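Dry Mouth in Older Adults at Two Day Centers: Final Report for Community Oral Health

Introduction

When our group first sat down to pick a topic, nearly everyone wanted to do something on children and sugar, and we had half a page of notes on it before one of us brought up her grandmother. Her grandmother takes tablets for blood pressure and for sleep, and for years she has kept a glass of water next to every chair in the house. She had never mentioned it to her dentist. That got us talking, and by the end of the afternoon we had dropped the children and settled on dry mouth.

Dry mouth (the textbook word is xerostomia) is the feeling that there isn't enough saliva. It is common in later life, and a good deal of it comes from everyday medicines. Saliva washes away food, softens the effect of acids and helps protect the enamel, so people who run short of it tend to get more decay, especially near the gum line, and often find their dentures rub.

What we did

We wrote a short questionnaire and took it to two day centers, one in Wurnley and one in Barkbridge, during June. We had printed 400 copies, which seemed like far too many when we were carrying them up the stairs, and then we had to go back and print more. In the end 436 people filled one in. The questions asked how often the mouth felt dry, whether it was worse at night, whether the person wore dentures, how many medicines they took each day, and whether they had ever told a dentist or doctor.

Our first version was too long. We tried it out on a few relatives, who were very kind about it but got tired by the second page, so we cut it down to a single sheet with larger type. We would advise any group after us to do this much sooner than we did!

What we found

Of the people who answered, 27 percent said their mouth felt dry often or all the time. Night was the worst time for most of them. People who took 4 or more medicines a day were more likely to be in this group, which fits with what we had read beforehand. The two centers gave very similar answers, though Barkbridge had more denture wearers.

What surprised us most was how few had spoken to anyone about it. Several wrote in the margin that they thought it was just part of getting old. Others had found their own ways of coping, and some of these worried us a little — sucking on hard candy through the evening, for instance, or sipping soda to get rid of the sticky feeling.

Advice sheet

We used the answers to write a one-page handout, which both centers have agreed to keep at the front desk. The main points are below, in the order they appear on the sheet.

1. Sip plain water through the day, and keep some by the bed.

2. Try sugar-free gum or sugar-free mints if you are able to chew comfortably.

3. Go easy on canned drinks. Regular soda brings sugar and acid together, and even the diet kind is acidic. If you enjoy one, have it with a meal and don't stretch it out over the whole afternoon.

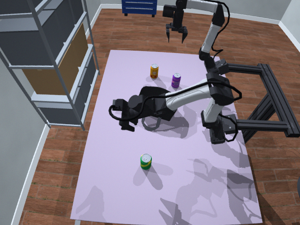 4. Brush twice a day with a fluoride toothpaste, and ask your dentist whether a stronger one would suit you.

5. Bring a list of your medicines to your next dental visit. Please don't stop taking anything without talking to your doctor first.

Limits and thanks

Everyone we asked was well enough to get to a day center, so we have missed people who stay at home, and they may well have more trouble than the ones we met. We also relied on what people told us and did not measure saliva. With another semester we would have liked to do both.

We are grateful to the staff in Wurnley and Barkbridge for finding us tables and a great deal of coffee, and to everyone who gave us their time and, quite often, their life stories as well.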